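Workshop tips from the Mirkcombe robotics club: finger pads, screws and the practice table

Our club works with hand-held grippers two evenings a week, and most of our trouble comes from small things.
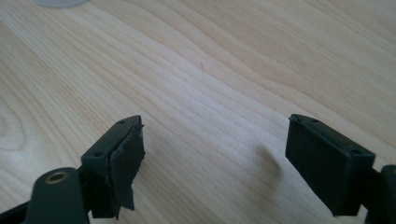
Photo: Konrad Zalewska / Mirkcombe robotics club

The student project is called Dedari. The pupils teach a gripper simple table work, such as picking up a cup or moving a spoon from one side to the other. After one school year I have a notebook full of repairs, and many parents and other clubs asked me for it. I put the most useful parts in order, and I hope my English is clear enough.

Looking after the pads

Look at the two fingers before each session. A pad should lie flat, with no loose edges. When you see frayed edges and a flap hanging down, like on the left finger in the photo, it is time for a new one. The right finger there has no pad at all, only the plain plastic face. With a pair like this the grip is uneven, and a smooth cup will turn in the fingers.

Change both pads on the same evening, also when one still looks good. Old and new rubber do not hold the same way.

Cut the new pad two millimeters smaller than the face on each side. In our first month we cut them to the full size or bigger, and the part that stood over the edge caught on everything. Round the corners with small scissors. Sharp corners peel first.

Removing old glue

Do not scratch with a knife. Warm the pad with a hair dryer on the low setting and pull slowly from one corner. What stays behind can be rolled off with the thumb, or with a pencil eraser. After this, wipe with alcohol on a cotton cloth and let it dry while you cut the new pads. We do not use acetone near printed parts. One pupil tried it on a spare finger and the surface became sticky like candy.

If the face is very smooth, rub it with 400 paper, only a few strokes in each direction. Wipe again. Then put the pad on and press it in a small clamp for 60 minutes, with a piece of baking paper between so the clamp does not glue itself to your work. I have seen this happen, and it was my clamp.

Screws and brass inserts

The brass inserts in our arms are strong, but the plastic around them is not. Start each screw with your fingers and turn it backwards first, until you feel a little click. Then go forward. If it becomes hard after one turn, take it out and begin again – do not force it with the driver.

For tightening we use the short screwdriver, held with two fingers and the thumb. The long one gives too much force to young hands. An insert that turns together with the screw must be set again with the soldering iron, and in our club an adult does this.

Keep the screws from each finger in a separate jar lid, with a magnet under it. Egg boxes are also good, but they fall over easily.

The practice table

We practice on a light wooden table. The dark fingers are easy to see against it, and the pupils notice quickly when they come in at a wrong angle. Wipe it before you start. Crumbs and eraser dust go into the pads and make them slippery.

Put the lamp to the side of the working place, a little behind the person. When the lamp is straight above, the shadow of the hand covers the object in the moment you want to see it best.

Mark the start places with paper tape, never with a marker. Pull the tape off the same evening. After the long break in August ours came off only with cooking oil and patience.

What to keep in the box

Ours is a flat lunch box from Chamoun, 145 millimeters wide, so it fits in the drawer under the printer. Inside there is rubber sheet, scissors, a small clamp, baking paper, alcohol, cotton cloth, spare screws, the short screwdriver and a pencil. The pencil disappears every month.

We also write down every change of pads in a school notebook: which gripper, which finger, who did it. When we prepared for the Rundent competition this notebook was very helpful, and we could see which pads were older than the others before we packed.

If you have a better way to remove old glue, please write to the club or leave a note in our box at the Mirkcombe library. I will try it on a spare finger first.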